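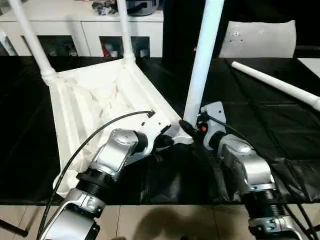

How long does the ferry wait at Drallholm?
Eleven minutes in summer and nine in winter, and the captain does not wait for people who are still on the hill.

My aunt told me this before I went to the island the first time, and she wrote it also on the back of the ticket. She had lived in Drallholm for most of her life. In the spring she moved to a small apartment on the mainland, and in October she asked me to go and bring back the clock from her kitchen. The new owners of the house had found it behind a cupboard and did not want it.

I took the morning boat. The sea was gray and quite calm. There were only a few passengers, and one of them was a man with a large dog, and the dog looked at me during the whole trip as if I had promised him something. The man read a newspaper. When we came near to the island he folded it, put it in his coat and said, "You are not from here."

I said that I was not, but my aunt was.

"Which house?"

"The yellow one, above the bakery."

"Ah," he said. "It is green now."

I walked up from the harbor. The bakery had still the old sign, Brøndum, with the letter in the middle that the children from the mainland never knew how to say. I bought a bun with cinnamon and ate it outside, standing. Then I climbed the steps behind the bakery. The house was truly green, a dark green like a bottle, and I felt a little angry with it, although it was a good color and the paint had been put on well.

A young woman opened the door with a baby on her arm. She did not ask my name. She said that the clock was in the hall, and would I like coffee, and could I hold the baby for a moment while she made it. So I stood in my aunt's kitchen with a stranger's baby. The stove was in another place. The window was the same, and the view of the lighthouse, and the mark on the wooden floor where my uncle had once dropped an iron pan. I put my foot on the mark. The baby took hold of my ear.

"It does not work," the woman said when she came back with the clock. "We tried two times."

It was smaller than I remembered. On its face was written Anetti, in thin gold letters, and below this the number 1148, which I had learned to read before I learned to read words. When I was a child I believed it was a time. I believed that at eleven forty-eight something would happen, and I used to sit under the clock before lunch and wait for it. My aunt never corrected me. She would stop peeling the potatoes at that minute, look up together with me, and then say, "Well, maybe tomorrow," and continue with the potatoes.

I told this to the young woman. She laughed, and then she looked at the wall where the clock had hung. There was a pale square in the paint, because they had not finished the kitchen yet.

"I must go for the boat," I said.

"You have time. Drink."

I drank the coffee too fast and burned my tongue. She wrapped the clock in a baby blanket and would not hear that I should send the blanket back. I went down the steps with it under my coat. The ferry was already at the pier and I had to run the last part. The man with the dog was not on it.

My aunt was waiting at the mainland side, although I had asked her to stay at home. She wore her good hat. We sat down on the bench beside the ticket office and I gave her the blanket with the clock inside. She opened one corner and looked at the face for some time.

"How is the house?" she asked.

"It is green."

"What kind of green?"

I thought about it. "Like a bottle."

"I always wanted green," she said. "Your uncle wanted yellow."

She covered the clock again and asked if the bakery was open, and if I had brought her a bun. I had not. She did not speak to me until we were past the church.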